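4.3 Recording demonstrations with the hand-held grippers

This section covers two-handed recording with the Nivlow gripper pair and the head camera. Calibration must already be complete (section 3). For recording on the fixed arm, see section 5.

4.3.1 Before you start

1. Charge both grippers fully. The recorder will not open a session if either gripper reports a low battery.

2. Wipe the marker faces with a dry cloth. A smear across one corner of a marker is enough to lose tracking at the far side of the table.

3. Choose a surface no deeper than 800 mm. Beyond this the operator has to lean, and the head camera tilts away from the hands.

4. Route cables away from the operator's feet and clear of the near edge of the table.

5. Put on the head camera and tighten the rear strap until the camera does not shift when you nod.

6. Start the Velex recorder and select Two hands, table. Wait until both gripper entries change from Searching to Tracked.

Note: A patterned tablecloth is permitted, and we recommend changing the cloth between batches. If the pattern contains high-contrast squares smaller than a marker face, run the marker check in 3.6 again with that cloth in place.

Caution: Do not press the gripper fingers against the table to close them. The finger joints are not rated for side load.

4.3.2 Posture and starting position

The operator may sit or stand, but must not change between the two within a batch. When seated, keep both feet on the floor and the forearms free of the table edge. Bare forearms or close-fitting sleeves are preferred. Loose cuffs slide forward over the markers during a reach.

Place the object set as given on the task card. For the plate-and-fruit tasks this is one small plate with one item of fruit on it, within reach of both hands. Bring the grippers in from the near side, with the markers towards the head camera. In the approach for task card 165, one gripper finger meets the rim of the plate and the other gripper is held ready with its fingers pointing at the plate.

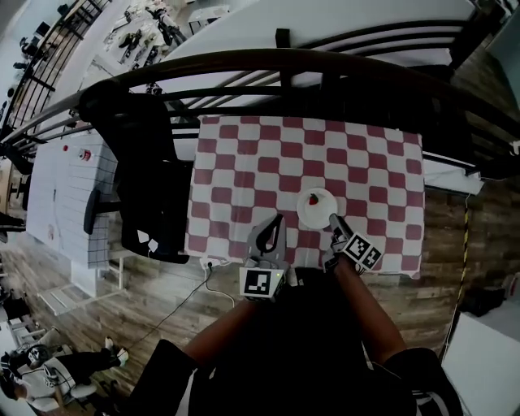

4.3.3 Recording an episode

1. Hold both grippers still at the starting position for two seconds. The recorder uses this pause to mark the beginning of the episode.

2. Squeeze the left trigger twice. The recorder gives one short tone.

3. Carry out the task at a steady pace. Do not stop to correct your grip in mid-air. If the object slips, finish the movement and mark the episode as failed.

4. Return both grippers to the starting position and hold still for two seconds.

5. Squeeze the left trigger twice to close the episode. The recorder gives two short tones.

6. Mark the result on the foot pedal: one press for success, two for failure. An episode left unmarked is stored but not passed to training.

7. Move the objects to the next layout on the card and repeat from step 1.

Note: Failed episodes are kept. Do not delete them from the recorder.

Note: Other people may be present in the room. They should not reach over the table or stand between the operator and the objects while an episode is open.

4.3.4 Checking a batch

Open the batch in Voncombe Review and sort by Tracking gaps. Any episode with a gap longer than 251 ms on either gripper is flagged amber. Play flagged episodes at half speed. Reject those in which the gap overlaps a grasp or a release; gaps during free movement are filled in automatically.

If more than one episode in ten is flagged, stop recording and repeat the marker check before continuing. The usual fault is a marker cube that has worked loose from its mount. Tighten the screw by hand only.

The reference set supplied with this release contains 3,415 accepted episodes and can be loaded next to your own for comparison. Match hand speed and approach angle to the reference set as closely as the task allows.

Questions on task cards and layouts: Teemu Turunen, data collection.

4.4 Exporting to the training server

Export is available only when every episode in the batch has a result.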